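Chapter 8

Cartoons, Covers and Captions: Reading the Humorous Magazine as a Historical Source

8.1 Scope of the chapter

The illustrated humorous weekly is a difficult source. It survives in large quantities, it is often well indexed, and it gives the reader an immediate sense of contact with a past public. These same qualities lead students to use it carelessly. A cartoon is quoted as if it recorded an opinion, and the opinion is then assigned to a whole population. The present chapter sets out a method for dealing with such material, using the weekly Budix and its shorter-lived rival Lakton as the main cases.

Chapter 7 dealt with news photographs and the agencies that supplied them. Most of the terms defined there (run, plate, syndicated item, house style) are used again without further definition. The term "gag cartoon" is used for a single drawing with or without a caption, complete in itself, and not part of a continuing strip. "Editorial cartoon" is reserved for drawings that comment on a named event or office-holder. The boundary between the two is not firm, and section 8.4 discusses drawings that were printed as one and reprinted as the other.

8.2 The problem of the audience

A gag cartoon depends on shared knowledge. The reader must recognise the setting, the type of person shown and the ordinary course of events from which the joke departs. It follows that the cartoon is better evidence for what readers were expected to recognise than for what they believed. A drawing of a commuter asleep on a railway platform shows that the editor thought commuting familiar to subscribers. It does not show that subscribers disliked commuting.

Mészáros made this point in his study of the Halász collection, which holds the rejected drawings as well as the printed ones for part of the run of Budix. Barnabás Mészáros compared the two groups and found that the rejected work covered a wider range of settings. Farm subjects, factory subjects and jokes about lodgings were submitted regularly and seldom bought. The printed magazine was therefore narrower than the humour available to it – a fact that can't be recovered from the bound volumes alone.

Circulation figures are a partial help. They give the number of copies sold, and sometimes the region, but a weekly of this kind was passed from hand to hand and kept in waiting rooms for months. Where a library copy carries a borrower's slip, the slip should be transcribed in full. 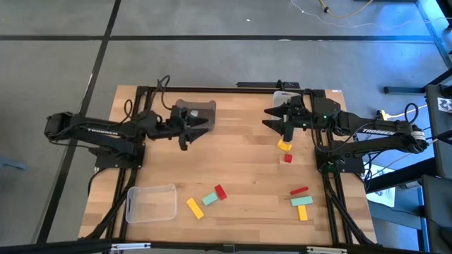

A second difficulty is the delay between drawing and printing. Budix bought gag cartoons in batches and held them in stock. The purchase ledger shows that a drawing could wait 15 weeks before it appeared, and seasonal subjects were held longer. A cartoon printed in May may have been drawn in the winter before. Students who wish to connect a gag cartoon with a particular event must first show that the drawing was made after it. Editorial cartoons present fewer problems, as these were normally commissioned in the week of issue.

8.3 Covers

The cover was treated as a separate department in both magazines. It was planned further ahead, paid at a higher rate and approved by the publisher as well as the art editor. For this reason covers tend to follow the calendar: the new year, the start of the school term, the first warm weekend, the holiday traffic. They are conservative in subject and often more adventurous in technique.

Niilo Nurmi, art editor of Lakton throughout its existence, divided his covers into 3 classes in his working notes: calendar, city and free. Calendar covers were fixed in advance. City covers showed streets, shops and offices, and could be moved from one week to another. Free covers were kept for weeks in which the other two had failed, and Nurmi used few of them. The notes are brief and were not meant for publication. They are reproduced in the appendix to this chapter from the copy at Perkemley, with his abbreviations expanded.

The classification has been applied to Budix by later writers, with mixed results. Budix covers frequently combine a calendar subject with a city setting, and the class chosen then depends on the person doing the sorting. Any table that uses these headings should state how mixed cases were treated.

8.4 Reprints and anthologies

Many readers now meet these cartoons in anthologies. The anthology removes the date, the neighbouring advertisements and in some cases the original caption. Captions were revised for book publication when a topical reference had lost its meaning, and the revision was seldom marked. The bound volume should be consulted wherever one can be found. If only the anthology is available, the citation must say so.

Page position should be recorded as well. A half-page drawing near the front was placed there by choice – a small one among the back columns may simply have fitted the space.

Further items in this series

Chapter 7: News Photographs and Their Suppliers
Chapter 9: Advertising Pages and the Household
Chapter 15: Working with Incomplete Runs
Appendix C: The Nurmi Notes (Perkemley copy)
Glossary of Printing Terms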